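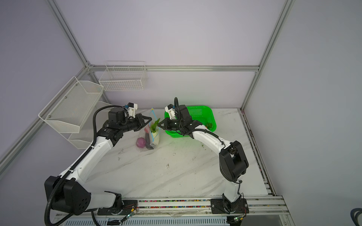 Two robot arms and a clear plastic bag of produce, over a marble-patterned tabletop.

Market Scraps to Soil, Erkham and Tillo
Progress report to the Campos Fund
4 September 2022

1. Period and purpose of the report

This report covers the second part of the grant period. The purpose of the project remains the same as in the application: to collect fruit and vegetable waste from the two street markets, to make compost of it at the Tillo yard, and to give the compost back to the allotment holders at no cost. The first report was mostly on the permit and the rent of the yard, so most of the results are reported now for the first time.

2. Collection

We collect at present from 16 stalls, of which eight are in Erkham and eight in Tillo. The stalls in Tillo joined later than planned. Their owners wished first to see the covered bins, as they had bad experience with smell in the previous scheme. We changed the lids in the spring and after this the talks became easier.

The total weight received at the yard in the period is 1206 kilograms. This is below the target that we wrote in the application. The main cause is the closing of the Erkham market during the repair of the square, when the stalls were spread over side streets and our handcart could not reach all of them. The weight per stall is close to what we expected.

A continuing difficulty is the packaging. Many stalls throw away produce together with the bag in which it was sold or stored, and opening the bags at the yard takes much of the working time.

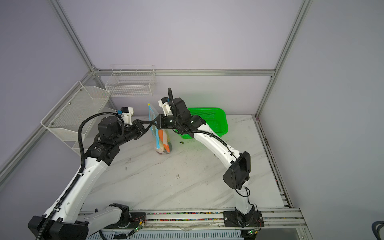 We have asked the stall holders to empty the bags before they use our bins, and we gave them a printed sheet about it in three languages. In Tillo the result is good. In Erkham it is mixed — the stalls change staff often, and the sheet gets lost. For the next period we would like to fix the instruction to the bin itself.

3. Compost quality

Two of the first heaps were too wet and had to be turned and mixed with dry leaves. The leaves came from the parks office in Zomora, which delivers them free of charge if we return the sacks. The later heaps reached the needed temperature without help. One batch was sieved and given out in the summer to six allotment holders, and four of them have returned our short form. They were content with the compost, but two found small pieces of plastic film in it, so the question of bags is important also for this reason.

4. Budget

Spending follows the plan in all lines except transport, which is higher because of the repair of the square. We propose to cover the difference from the line for printing, where some money is left. No extra funds are asked. The detailed table is sent separately, with the receipts for the lids and the second sieve.

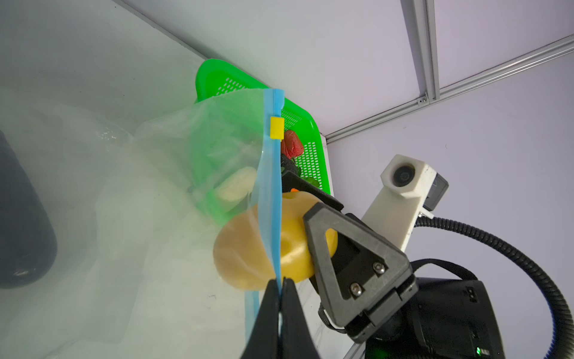 5. Plans until December

Put the instruction on all bins in Erkham, and repeat the visit to each stall there.
Buy a finer sieve for the last step.
Agree with Zomora on a date for the autumn leaves, before the storage corner is full.
Weigh the sorted packaging separately, so that the final report can show how much of it we receive.

We also ask the Fund to confirm if the final report can be sent two weeks after the end of the grant, as the last heap will not be ready for sieving earlier.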